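Zerkow end effector trials: progress report, May

Prepared for the Celtton equipment fund

Work covered in this report

The grant pays for a side-by-side trial of end effectors on one arm, so that we can recommend a standard fitting for the Zerkow sorting bench. The last report ended with the bench bolted down and the arm calibrated. Since then we have run the first two options through the full task set and started on the controller comparison.

The options tested so far are the Thakur parallel gripper and a plain rod with a rounded tip. The rod was added to the plan in the winter as a low-cost baseline. It can't pick anything up, so it is only scored on pushing tasks: moving a block to a marked spot, separating two blocks that are touching, and bringing scattered blocks into a group.

Each option gets 200 attempts per task. A run stops when the block reaches its target, leaves the board or the time limit passes. The log records which of these happened and the path the tip followed. We don't reset by hand in the middle of a run, even when it is plainly going nowhere, as that spoils the timing figures.

Results to date

The gripper has finished all of its tasks. It is dependable on cubes and on the taller blocks. It has trouble with anything that has sloping sides, where the fingers close and the block slides down and out. We tried the softer finger pads and they helped a little, but they wear quickly and we would have to budget for replacements.

The rod has finished the move and separate tasks and is part way through grouping. On single cubes it is slower than the gripper but fails less often than we expected. Most of its failures come from pushing off centre, which makes the block turn and roll away from the line of travel. The controller can correct for this if it sees the turn early enough.
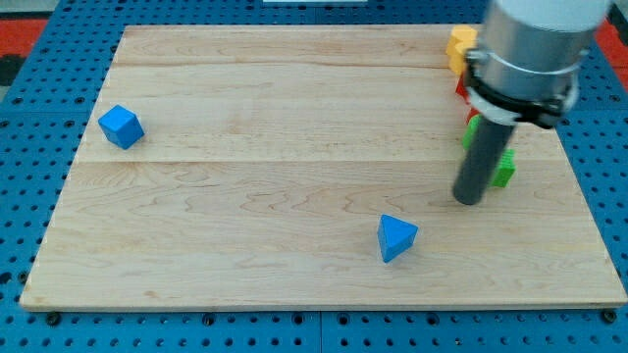 Celtton's technical reviewer asked, after reading the draft, whether the rod should be in the comparison at all, given that the bench will have to lift parts sooner or later. The reviewer also wanted to know if the pushing scores could be set against the gripper's in a fair way. We have kept the rod in for now. A good share of the sorting work is sliding parts into line before they are lifted, and if a closed gripper can do that as well as the rod, we would like to have the numbers to show it. The two sets of scores will be reported in separate tables, with only the pushing tasks compared directly.

Controllers

We are comparing 2 controllers. The first is the position controller that came with the arm. The second is the Wudeo force controller, which slows the arm when the tip meets more resistance than it should.

The position controller is simple to set up and repeats well. Its weak point is height. If the tip is set too low it drags on the wood, and if it is set too high it rides over the wedge-shaped blocks. We now check the height at the start of every session and again after lunch. The force controller copes better with this but adds a delay at first contact, and short pushes suffer for it. We have asked the supplier whether the delay can be tuned.

Problems and changes

The overhead camera lost track of blocks when the arm passed between them and the lens. We have added a step that moves the arm clear before each position check. It lengthens every run, and the earlier gripper runs were made without it, so we will repeat a portion of those to keep the timing comparable.

The collar that holds the tool worked loose in the early rod sessions. It is now tightened to a set torque and marked with paint pen. The affected runs have been thrown out and redone.

Spending

Spending is within the approved amount. The main costs in this period were finger pads, a spare collar and bench time. We ask to move what is left of the travel line into consumables. No extra money is needed.

Next steps

Finish the grouping task with the rod. Repeat the gripper runs affected by the camera change. Run the suction cup through the same tasks, leaving out the wedges, which don't give it enough flat face to seal on. We expect this to take 4 weeks. The draft recommendation will follow once the timing tables have been checked.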